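Fake fruit, real crates: the Moon Market display opens in Drultthorpe

2025-12-04

If you've walked through the lobby at Drultthorpe Hall lately and suddenly wanted grapes, you're in good company. The new fruit stall display opened to the public this morning, and I went over before lunch with a notebook and an empty stomach, which was a mistake. It's called the Moon Market, it was put together by a little display outfit named Zetine, and every last thing you'd want to eat in it is off limits to your teeth.

I should say up front that I love this kind of thing. I grew up in a house with a bowl of wax pears on the sideboard, and I bit one when I was four. So when Jong-dae Geum from Zetine told me the grapes were plastic I still had to go in for a closer look. The pale ones are my favorites. They've got a soft shine to them, they're a yellowish green, and there's a big one with a touch of pinkish orange down at the tip, just like the ones that sat on the sunny side of the vine. The leaves have jagged edges and you can see the veins.
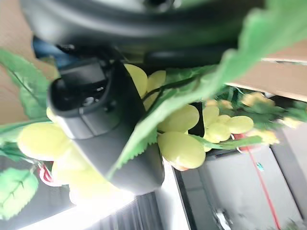
Jong-dae has been making displays like this since he moved here, and he's picky about fruit. He told me people forgive a bad apple but they never forgive a bad grape. "If the grapes are all one color, you walk right by," he said. He wanted bunches with some variety in them, and he went back to the supplier, a shop called Vilel, more than once before he was happy. The whole job came in at $751, and that's with the crates, the flowers and the delivery. I've spent more than that on a couch I didn't even like!

The crates are wood, the slatted kind, and they do a lot of the work. Put plastic fruit in a glass bowl and it looks like a dentist's office. Put it in a wooden crate, tip the crate a little, and all of a sudden you're at a farm stand in July. There's a crate of strawberries set in plenty of green leaves, another one piled up with green grapes, and black grapes in one that leans. Yellow roses run along the edge by the green ones, and I'm told those were a late addition (Jong-dae wanted sunflowers and lost the argument). I'd have gone for the roses too. They warm up the whole corner, and they look nice with the potted plant behind them.

The dark grapes got the most attention while I was there. One lady with a stroller came back to them twice. They go from crimson to a deep burgundy to very nearly black, all in the same bunch, and I think that's what makes them so convincing - real grapes never did match.

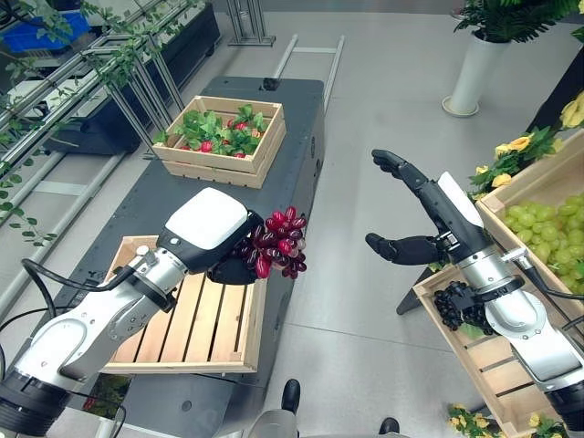 Crisóforo Mendoza, who runs the hall's front desk and sees more of the lobby than anybody, says the visitors are already arguing over which fruit looks the most real. He's on the side of the strawberries. He also told me he had 29 people through in the first hour, and that's a busy morning for this building. The coat rack was full and the line for the coffee cart went clear back to the stairs.

The part I liked best is that the arrangement isn't going to stay put. Zetine plans to come back and move the fruit from crate to crate, so if you stop in again after the holidays it won't look the same. Jong-dae has a list of 35 layouts he'd like to try. I asked to see it and he laughed and put it back in his jacket, so I can't tell you what's on it - though I did spot the word "melons," and I have high hopes.

A few practical bits. The display is on the ground floor, just past the main doors, and it's free. The hall is open until 4 most afternoons and a bit later when there's a concert. Parking behind the building is tight at midday, so try the side street. Kids are welcome to look, and there's going to be a small basket of real clementines at the front desk for anyone who leaves hungry. I took two.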